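Home About Programs News Visit Contact

Opening the doors at Rurnwood: a conversation with the demonstration coordinator

Each June, the Janance Centre opens its Rurnwood workshop to the public. This year 1747 visitors came through over two days, among them teachers, apprentices, retirees and a good many families. The Centre's newsletter met with the coordinator of public demonstrations shortly after the event to discuss how the program is prepared and what visitors ask for.

The coordinator began with the change of format. In earlier years, guests were led through the building in large groups and watched each station from behind a rope. "People at the back saw very little," the coordinator said. "We received polite letters about it. This time we set the group size at 22 and let each group stay until its questions were answered."

The longer stay required more staff on the floor. Operators who ordinarily work on the Bidia manipulation program were asked to present their own stations, and several had never spoken to the public before. The Centre offered them an afternoon of practice with colleagues from the office, who were instructed to interrupt freely.

"The interruptions were the useful part," the coordinator said. "An engineer will say 'end effector' without noticing. A visitor of nine will ask what that is, and you need an answer ready."

Registration was handled through the Kozłowski Room, where guests received a floor plan and a short safety talk. The coordinator acknowledged that the morning line-up was longer than it should have been, and said that timed entry is being considered. Parking was also raised in the comment cards, as was the lack of seating near the workshop doors.

Asked which station drew the most interest, the coordinator named the tabletop one, where the hand works with ordinary building bricks.

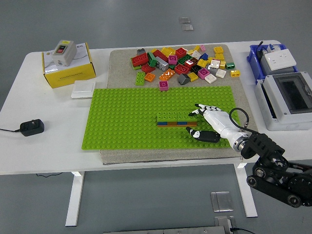

The choice of materials for a public demonstration is discussed every spring, and opinions at the Centre differ. Some staff would prefer to show only industrial parts. The coordinator favours a mixture. "Visitors already know how a brick feels and how hard you have to press it," the coordinator said. "When they see those white fingers with the black tips over a little wall of green, orange and blue, they understand the task before we say a word. Then they look at the wall socket and the switch box on the same table, and the questions become more practical." Many of those questions came from people in the building trades, who wished to know about grip, reach and the cost of repairs.

The coordinator was careful about what an open day can convey. A demonstration is short, the operator is close by, and the lighting has been arranged beforehand. Guests who asked when such equipment might be found in homes were told that the Centre does not make forecasts of that kind.

The Centre collected 53 comment cards. Most requested more time at the stations, and a smaller number asked for a printed glossary. A glossary is now being drafted in English and French. School groups wishing to visit outside the open days may apply through the Rurnwood office, which replies to applications in the order received.

Related items
Bidia program: notes for visiting teachers
Booking the Kozłowski Room for community use
Getting to Rurnwood by bus
Workshop safety for guests

Subscribe to the Janance newsletter. Enter your email address to receive notices of upcoming events. You may unsubscribe at any time.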